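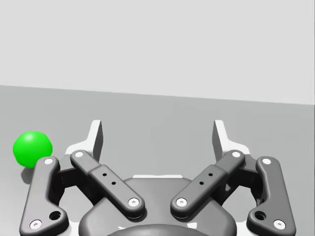
Lizeth Chambi wrote in under my last post to ask why, if I'm so fond of my spreadsheet, I still hadn't switched over to the time-of-day rate, and whether the whole thing was maybe a hobby dressed up as thrift. Fair question, Lizeth! I laughed and then I went quiet for a bit, and then I opened the spreadsheet.

So this is the long answer. Get yourself something to drink.

For anyone new, we get our power from Covthorpe, and since spring they've offered two plans to regular households. The flat plan charges the same for every kilowatt-hour no matter when you use it. The time-of-day plan is cheap overnight, middling through most of the day, and pretty steep from late afternoon until about bedtime. They send you a nice leaflet with a clock on it. The leaflet says many customers could save, and I believe that, but I'm one customer and not many, and I wanted to know about me.

What I thought I'd find

I was sure the time-of-day plan would win. We're an older couple in a small house in Limdale, we go to bed early, and I'm home most days, so I can run the washer whenever I please. I had more or less decided before I typed in a single number, and I've since learned to be suspicious of myself when I feel like that.

My first try was the lazy one. I took a whole month's use off the bill, which came to just over what I'd expected, and I guessed how it split up. So much overnight, so much in the daytime, so much in the evening. My guess gave a lovely saving. It also had the dryer running at night, which it never has, because the dryer is on the other side of the wall from our bed and it thumps.

Getting the real hours

The better way is to download your own hourly readings. Covthorpe lets you do this from the account page, though it took me most of a morning to find it (it's under "usage," then "details," then a very small link that says "export"). You get a plain file with a row for every hour and the amount used in that hour. I started with a little more than a month of it and the file already had 1,000 rows, so don't be alarmed when it scrolls and scrolls.

After that it's easier than it sounds. I added a column for the hour of the day and another for which price applied in that hour. Multiply the two, add it all up at the bottom, and there's what you would have paid on the new plan if you'd lived exactly the same life. Do it again with the flat price and compare.

The two totals were nearly the same. I was so annoyed. I checked the formulas, I checked that I hadn't gotten the evening hours wrong, and I had, in fact, gotten the evening hours wrong. The readings are stamped with the end of the hour and I'd been treating them as the start. Once that was fixed the time-of-day plan came out slightly worse.

Siobhán Moriarty, my sister-in-law, who once did something with budgets for a hospital and has never lost the tone, told me over the phone that one month was no good anyway. She was right, and I knew it. A month in spring tells you about spring. We don't run the air conditioner and we don't run the heat, and those are the two things that eat the money around here. So I went back to the little link and pulled a full year.

Where the power goes

A year of hours is a lot of hours, and I'll admit I enjoyed it. I sorted them from biggest to smallest to see which ones were costing us, and looked hard at the top 200. I'd have bet you they'd be hot July afternoons. Some were. But a good half were winter evenings, with the heat pump working away and the oven on and the water heater catching up after somebody's bath. All of it was in the expensive stretch. We live a very evening kind of life, it seems, even if we're asleep by ten.

The water heater was the surprise. Ours is a Drirkska, a big old electric tank, and it does what it likes. It heats up right after we use it, so a bath at seven means it's pulling hard until eight or later. On the flat plan that doesn't matter one bit. On the time-of-day plan it's the worst habit in the house.

I made a second copy of the sheet and pretended. I took the water heater's evening share (my best guess at it, from comparing bath nights with nights without) and slid it over to after midnight, as if we had a timer. Then I slid the dishwasher too. That copy came out ahead of the flat plan by 100 dollars over the year, give or take whatever I've gotten wrong. A timer the electrician would be happy with is 50 dollars plus his visit, and he hasn't told me what his visit is yet.

I tried pretending harder, I'll confess. I moved suppers earlier, I turned the heat down at five and back up at nine, and the savings got quite handsome. Then I read the list of pretends out loud at the table and was told, kindly, that we would be doing none of that. I took them all back out again. A cold supper hour in January is not something I want to put a price on.

If you try this yourself, keep the real year and the pretend year in separate copies, with names you'll understand in June when you've forgotten everything. I called one of mine "new new use this one" and I regret it.

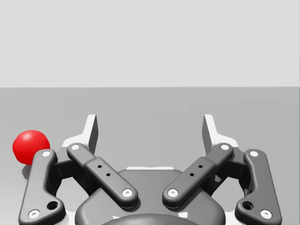
So what about next year

This is the part I can't do very well. Everything above asks what last year would have cost, and last year had a mild winter. I made a rough cold version by bumping up the heating hours, and the time-of-day plan lost most of its lead, even with the water heater moved. I made a hot summer version too, and that one hurt less than I'd feared, probably because we close up the house in the morning and it holds pretty well until supper.

Prices could change as well. Covthorpe can ask to adjust the gap between the cheap hours and the dear ones, and if they widen it, a house like ours gets pushed around more in both directions. I put the prices in their own little box at the top of the sheet so I can change them in one place. Please do that. My first version had them typed into every row.

And a word for those of you with a shop. The couple who run Trương, the noodle place by the post office, asked me to look at theirs, and I told them straight off that a kitchen that's busiest at suppertime should be very careful about this plan. They're also on a business rate that charges by the biggest burst of power in the month, and I don't understand that one well enough to meddle.

So, Lizeth, we're still on the flat plan. I've asked the electrician for a price on the timer, and if it's reasonable we'll put it in and switch in the fall, before the heating starts. Covthorpe let you switch back once in the first year without a fee, but check your own leaflet on that, mine has been folded in my purse so long that I may be misreading the small print.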